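Dudby Head

The Dudby Head is a carved limestone sculpture of a human head, slightly larger than life, held in the collection of the Dudby Museum. It is the best known of the works grouped under the name Dudby carvings, a body of stone and wood sculpture produced in the river town of Dudby and the villages upstream of it. The head is carved fully in the round from a single block and is generally dated by style, as no inscription or record of its making survives.

Name

The piece was entered in the first museum register as "Head of a man, local stone." The present name came into use after Tibor Bodnár published his study of the group, in which each work was given a number and a short title. In that study the head is no. 38. Older writing sometimes calls it the Mill Head, after the mill yard where it stood for a long period, and the two names refer to the same object. A smaller head from Funville, catalogued separately, has occasionally been confused with it.

Description

The head measures 50 centimeters from the base of the neck to the crown. The face is long and narrow, with a high forehead that passes into the nose with almost no break. The eyes are closed or nearly closed. Each is carved as a shallow swelling crossed by one horizontal groove, and there is no drilling at the pupils or the corners. The mouth is small and set low. The lips are given as two flat planes that meet at a sharp edge, and the chin below them is square and projects further than the nose.

The hair is treated as a smooth cap with a raised border. At the back the border drops to the nape and ends in a blunt point, a feature that recurs in several of the wooden figures. The ears are placed too far back and differ from each other in form. The left is a plain oval boss, while the right has an inner rim and a defined lobe. Bodnár took this difference as evidence that the carver altered his approach during the work. Other writers have suggested that the right ear was recut by a second hand.

The neck is a plain cylinder, broader than the jaw when seen from the side. Its underside is roughly dressed and holds a square socket, which shows that the head was meant to be fixed to a post or to a body made separately. No matching body has been identified.

Material and technique

The stone is a fine-grained, cream to buff limestone of the type quarried at Ait Ali, to the south of the town. It is soft when freshly cut and hardens on exposure. The carver made use of this quality. The broad surfaces of the face were brought to shape with a flat chisel and then rubbed down with an abrasive, so that tool marks remain only in the recesses behind the ears, under the chin, and in the socket.

A vein of harder material runs diagonally through the block, entering above the left temple and leaving at the right side of the neck. Where it crosses the cheek the surface rises very slightly, as the abrasive removed less of the vein than of the stone on either side. The rise can be felt more easily than it can be seen. It was long described as a deliberate scar.

Traces of a red ground survive in the groove of the right eye and along the hair border. Whether the entire head was painted has not been settled. The paint layer is thin and lies directly on the stone without a preparatory coat, and it may belong to a later period of use.

Style and dating

The Dudby carvings show a preference for closed outlines and large, unbroken surfaces. Detail is concentrated at the edges of forms, where one plane turns into another. The Dudby Head is the most severe example. Its profile can be reduced to four straight lines and one curve, and the front view is close to symmetrical apart from the ears.

Bodnár divided the group into an early and a late series and placed the head at the end of the early series. His argument rested mainly on the treatment of the eyes. In the late series the lids are shown as separate ridges and the brow is undercut, giving a stronger shadow. He also pointed to the depth of the head from front to back, which becomes noticeably shallower in the later works, several of which were evidently made to stand against a wall.

The sequence has been questioned. Critics note that the early series consists mostly of stone and the late series mostly of wood, so that the differences may be due to the material. A seated figure found at Zinora has the undercut brow of the late series together with the deep skull of the early one, and it fits neither division. Most current handbooks keep Bodnár's numbering and leave the order of the works open.

Provenance

The first mention of the head is in a list of objects in the mill yard at Dudby, where it stood on a gatepost. By then the nose had been broken and repaired with mortar. It was moved indoors when the mill was sold, passed through two private owners, and was given to the museum with a group of architectural fragments. The mortar nose was removed in the course of the first cleaning and is kept in the museum store. The present nose is the original stump, left unrestored.

Condition

Apart from the nose, the losses are minor. A chip is missing from the hair border above the left ear, and the right side of the face is more weathered than the left, which agrees with its position on the gatepost. Dark crusts under the chin were reduced but not fully removed. The socket has been filled at its edges to take a modern steel mount, and the filling can be reversed.

Display

The head is shown in the ground floor gallery on a plinth that brings the eyes to the level of a standing adult. It is lit from one side only, an arrangement adopted so that the shallow modeling of the eyelids and lips remains legible. Visitors may walk around the piece. The back view, with the pointed end of the hair border, is considered important for comparison with the wooden figures in the next room. 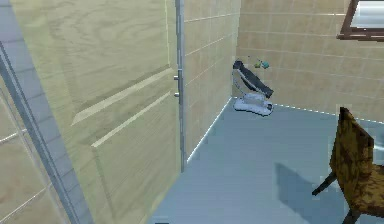 Copies and influence

A plaster cast was made shortly after the head entered the collection, and further casts were taken from it for teaching. These reproduce the mortar nose and therefore give a misleading idea of the profile. The cast at the Zinora drawing school was used by students for many years, and its rounded nose appears in a number of their surviving studies.

A later edition in artificial stone was issued without the nose. It ran to 70 copies, each stamped on the underside of the neck. The edition omits the diagonal vein, and its surface is more even than that of the original.

Sculptors working in the region returned to the head repeatedly as a model for direct carving. The flat planes of the lips and the unbroken line of forehead and nose are the elements most often borrowed. The socket in the neck also drew interest, and several artists produced heads intended for mounting on posts of unworked timber.

Literature

Bodnár's catalog remains the basic source. It was printed in an edition of 1,000 and includes front, side, and back views of every work in the group, with measurements. The entry on the Dudby Head is the longest in the volume. The museum has since published a short guide to the gallery that corrects the height given there and adds the results of the stone analysis.

See also

Funville Head
Zinora seated figure
Ait Ali limestone
Direct carving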